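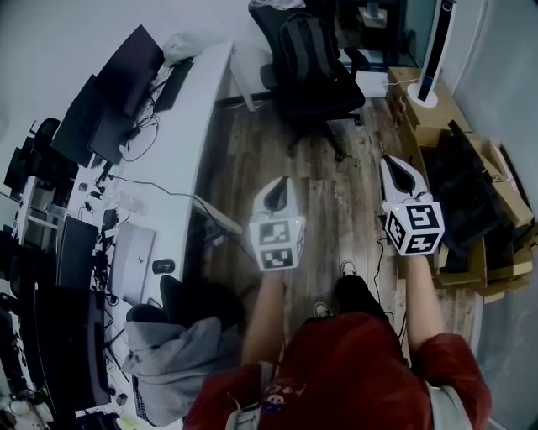

Pose drop-out on our two-handed set was worse than I expected, so I'm posting the result before we record any more. We collected 124 demonstrations with the hand-held grippers and kept 109 after filtering on marker tracking. Each gripper has a cube under the fingers with two fiducials stacked on the front face and another round the side, and I had assumed that with both arms held out at waist height at least one of those would stay readable from the head view. Mostly that holds. The failures cluster where the wrist rolls inwards and the front face goes edge-on. When I replaced the per-marker pose with a joint fit over every visible corner, the filter passed up to 7 more. I haven't put those back in the training set yet.

Londelov filter settings are at default apart from the gap length, which I set to five frames.

kestrel_ot
Did you hand-check the rejected ones? Default Londelov throws out anything with a jump in orientation, and a single square marker seen at a shallow angle will flip between two solutions all day. That looks like a bad demo when the motion was fine.

c_melis
Only partly. I went through the ones with the longest gaps. Will do the rest.

bramblewick
I don't agree with the joint fit as a fix. You're assuming the cube is rigid and that you know where each marker sits on it. On ours the printed faces were slightly off square and the joint fit was smoother but wrong. Smooth and wrong is harder to spot than a gap.

c_melis
Fair, but I did calibrate each cube separately before recording. The left and right ones have different corner tables. I can put the reprojection errors up if that helps — they are in the same folder as the Tidach logs.

bramblewick
Please do. Per face if you have it, the side faces were where ours went off.

c_melis
A view from the right gripper's own camera, for the question about using the wrist cameras as a second source.

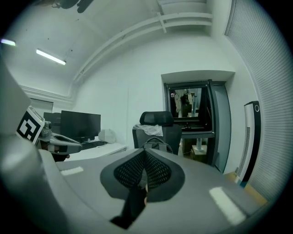
Last edited by c_melis on Jul 10, 2024

The other gripper's marker is in view at the left, tilted, with the big curved panel covering part of that gripper. So a relative pose between the two hands is possible from this side when the head view loses one. I'd only trust it for short gaps. The lens bends everything towards the edges, and the edge is where the marker sits.

kestrel_ot
What model are you undistorting with? The Wamen default is no good that far out.

c_melis
Fisheye, four coefficients, fitted with the board pushed right into the corners. We redid it in November after the first lens was swapped.

oatfield
We tried the relative pose idea with the Ó Néill code and dropped it. It gave us no gain on the final policy, only nicer plots. Have you trained on both versions?

c_melis
Not yet. The plan is the same policy on the 109 and then on the larger set, same seeds. If there's no difference I'll leave the joint fit out.

bramblewick
I'd run that before doing anything with the wrist view. Two changes at once and you won't know which one did it.

kestrel_ot
Disagree slightly, the relative pose costs nothing to compute if the video is already there. Log it and don't use it.

c_melis
Logging it now. Errors per face to follow.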